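House rules for a kitchen arm

At Gurnholm, the Hastik test kitchen works to a written code, and the first page deals with the worktop. The cutting board is cleared before the arm moves, and fruit stays on its plate. 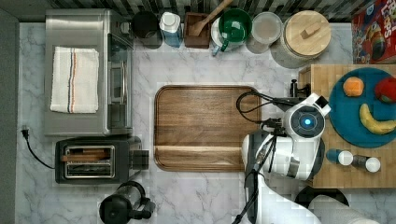
Speed and reach

The code caps trial runs at 15 minutes, with 5 between them for checks. Handles get a page of their own.

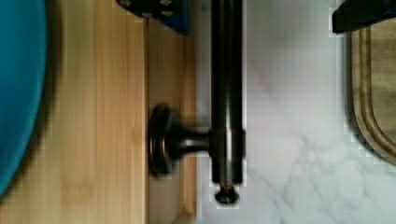

A pull must stop as soon as the force limit is met, and a person resets it by hand. Ehlers, which drafted the rules, will review them in February.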